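September 18, 2019
By a contributing writer

I spent most of the summer reading safety rules for robots, which I realize isn't how other people spend their summers. I read the ones the Bosport plant hands to new hires, I read the draft going around Usham, and I read all 60 pages of what Grarka sends out with its arms. And I came away thinking we've written some very good rules for the wrong part of the machine.

Nearly everything in those documents is about the arm. How fast it can swing, how close you can stand, where the red button goes, what color the tape on the floor should be. Fine! I like red buttons. I worked next to a palletizer for 12 years and I have all my fingers, and I give the tape on the floor some of the credit. But the arm isn't the thing that touches your stuff. The gripper is, and the gripper gets maybe a page and a half, most of it about bolts.
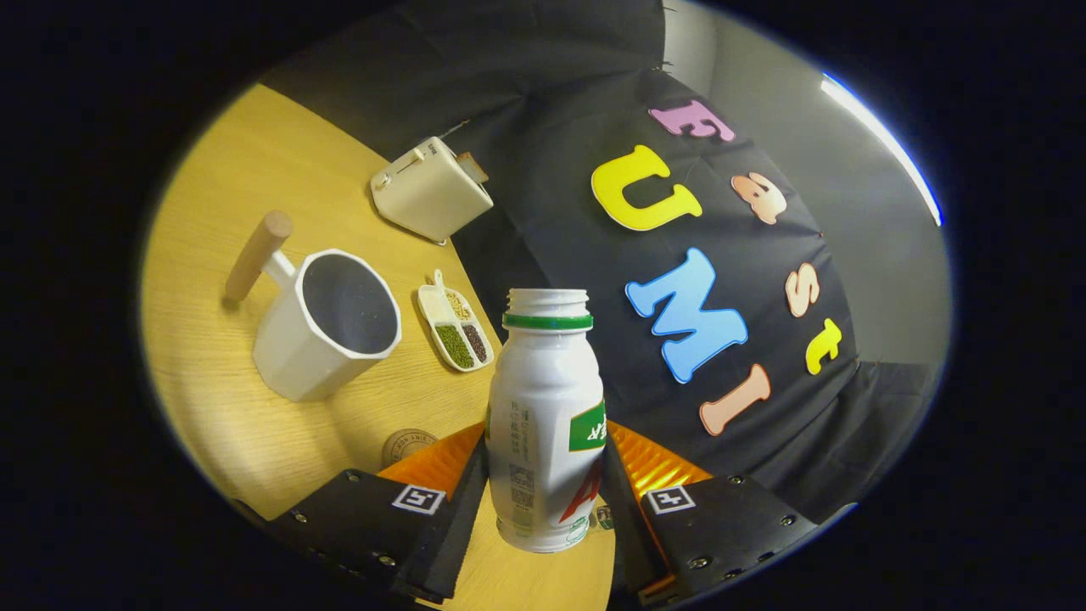
Handling rules ought to start with the object, and I mean the object in the state it's in today. Every gripper test sheet I've seen says something like "bottle, plastic, upright," and then gives a pass mark for how long you hold it. Well, which bottle? A bottle with no cap on it is a different job from the same bottle with its cap screwed down, even when the ribbed orange pads have it by the sides just the same way. Squeeze a closed one too hard and you've got a dented bottle. Squeeze an open one too hard, if there's anything in it, and you've got a wet table, and maybe a wet mug and wet beans next to it. The test sheet doesn't have a box for that. It should have a box for that, and another one for how far the thing is allowed to lean.

The folks at Fung have gone partway there. Their in-house guide asks for 1,000 picks before a new set of pads is signed off, and 3,000 if the pads will be used around food. I think that's a decent habit and I'd be happy to see it copied. But it's 1,000 picks of the same sealed container, set down in the same spot, with the table cleared beforehand. My kitchen table has never been cleared beforehand in its life.

So I'd want the clutter written in. Say what has to be standing nearby during the test – a cup with a handle poking out, a dish of something small that rolls – and say what counts as a failure if one of those gets bumped. Right now you can knock over the neighbors and still pass, as long as you hang on to the bottle.

I've heard the complaint that this makes testing slow, and sure, it does. It also makes it messier, and somebody has to sweep up. I'd still take a gripper that passed a short, messy test over one that passed a long, tidy one. The Usham draft is open for comments until January, and mine is going in this week, with a page on caps.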